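第四章 一只箱子，许多样东西：混放与拣取

请先放下书，去拉开家里那个"什么都往里放"的抽屉。电池、发圈、一截蜡烛、去年买灯具时剩下的螺丝、半卷胶带，全都挤在一起。你要找的是那把小钥匙。注意看自己的手：它先悬停片刻，然后拨开胶带，绕过蜡烛，用两个指尖把钥匙捏出来。整个过程也许只有两三秒，可是其中包含的判断，足够我们用一整章来讨论，而且我敢说，读完以后你再也不会用从前的眼光看那个抽屉了！

前三章讲的都是整齐的存放。同样的纸盒码在同样的托盘上，同样的瓶子立在同样的格子里，位置就是信息：知道第几排第几列，就知道拿到手的是什么。这一章要走进另一个世界。物品大小不一，软硬不同，有的会滚，有的会塌，有的一碰就换了形状。它们被放进同一个容器，谁也没有固定的座位。仓储行业把这种做法叫"混放"，把从中取出一件的动作叫"拣取"。

混放听起来像偷懒，其实里面大有学问。设想一家卖家居小物的商店，店里有356种商品，多数每种只存几件。若给每一种都配一个专用的格子，格子大半时间是空的，拣货的人还得走很长的路。把几种外形差别大的东西放进同一只箱子，空间立刻省了下来，找起来也不见得慢。关键就在"外形差别大"这几个字上。一块蓝色的方块和一团紫色的软物放在一处，一眼就能分开；两种只差一个型号的螺丝放在一处，那可就是灾难了。

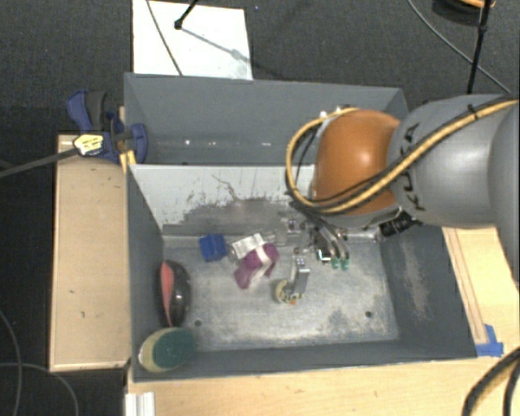 由此可以引出本章的第一个概念：可分辨性。它说的是，在一堆东西里，目标与邻居之间有多容易区分。颜色是最先起作用的线索，鲜亮的颜色隔着老远就能抓住视线。轮廓其次，圆的与有棱角的放在一起，即使颜色相近也不容易认错。标签排在最后，因为标签有朝向，翻过去就看不见了，字印得浅的，凑近了也未必读得出来。初学者常常把全部希望寄托在标签上，等到真正动手时才发现，箱子里的东西可不会乖乖地把正面朝上。

第二个概念是可及性。看得见，不等于拿得到。同一件东西，放在箱底中央和贴在箱壁边上，难度相差很大。放在中央，手可以从任何一侧落下去；靠着箱壁，至少有一侧的路被堵死；若是落在角落里，又是一件扁平的东西，指尖几乎找不到可以插进去的缝。箱壁越高，这个问题越突出，因为不光指尖要进去，手掌和手腕也得跟着进去。请用一只深一点的鞋盒试试看：在角落里放一张硬卡片，只许用拇指和食指去取。多数人试到第二次就开始想办法了，有人把卡片推上盒壁，有人压住一边让另一边翘起来。这些小花招，后面第三节都会给它们起正式的名字。

第三个概念是稳定性，也就是你去碰一件东西时，它肯不肯待在原地。圆的会滚。光滑的箱底会让轻的东西滑走。软的东西倒是不跑，可是它会变形，捏住一角，另一角还拖在别的东西下面，一提就带起一串。学过力学的读者可以把这里的摩擦和支撑画成受力图，没学过也不要紧，本章只用得到最基本的直觉：接触面大，重心低，东西就安分；接触面小，重心高，就要多留一份心。

分隔板值得单独说几句，我自己对这块不起眼的板子颇有感情。在箱子里立一道隔板，等于把一个难题切成两个小一些的难题。每一格里东西少了，互相遮挡的机会也少了，滚动的物品跑不出自己的那一格。代价同样明显：隔板本身就是一道新的墙，墙边的死角也随之增加。两格要不要一样大？大格放什么，小格放什么？答案取决于物品的尺寸和取用的次数，第四节会给出一套简便的估算方法，用纸笔就能完成。

书中有一个贯穿各节的案例，取自一家叫 Zostbridge 的文具杂货铺。店里的后间不大，靠墙的架子上摆着40只周转箱，最初完全按进货的先后顺序装箱，哪只有空就往哪只里塞。店员每天要拣130件，其中17件需要把整箱东西倒出来才能找到。后来他们只改了两条规矩：外形相近的不同箱，每箱不超过一层。没有换架子，也没有添设备。我们会跟着这间铺子，一步一步地看这两条规矩为什么管用，又在哪些情况下会失灵。失灵的部分尤其精彩，请不要跳过。

学习本章之前，建议准备以下几样东西：一只边高十几厘米的盒子，一块可以竖起来当隔板的硬纸板，还有从家里各处搜罗来的十来件小物品。搜罗时尽量挑得杂一点，要有硬的、软的、圆的、带棱的、会反光的和颜色暗淡的。不必讲究，一只旧袜子、一个瓶盖、一包没拆封的纸巾都很好用。每一节末尾的动手练习都围绕这只盒子展开，材料不用更换，换的只是摆法和取法。

读完本章，你应当能够说明混放与定位存放各自适合什么样的物品；能够看着一只装了东西的箱子，判断先取哪一件比较省力；能够为一组给定的物品设计分格，并说出自己的理由。最后这一项没有标准答案，同一组物品，两位同学完全可能给出两种都站得住脚的方案，课堂上争论起来往往非常热闹。

热身练习

把准备好的物品一股脑儿倒进盒子，不要整理，轻轻晃两下，放平。先不伸手，只用眼睛看，在纸上写下你打算取出它们的顺序。然后按这个顺序一件一件取出，规则是每次只碰目标，不许碰到别的物品。碰到了就在那一件旁边画一个圈。

全部取完后，看看圈都集中在哪里。在开头几件，还是在最后几件？画了圈的物品，是被别的东西压着，还是紧靠着盒壁？把你的观察写成两三句话，留在笔记本里，第一节讲到遮挡关系时要用。

接着插上硬纸板，把同一批物品分到两格里，再做一遍，用另一种颜色的笔画圈。

4.1 遮挡：谁压着谁

从最简单的情形开始。盒子里只有两件物品，一件部分地盖住另一件。我们把上面的称为甲，下面的称为乙，在纸上从甲向乙画一个箭头，表示要想顺利取乙，得先移走甲。物品增加到三件、四件，箭头也随之增加，纸上便出现了一张小小的关系图。现在请翻出刚才的笔记，挑一件画了圈的物品，试着把指向它的箭头全部补上。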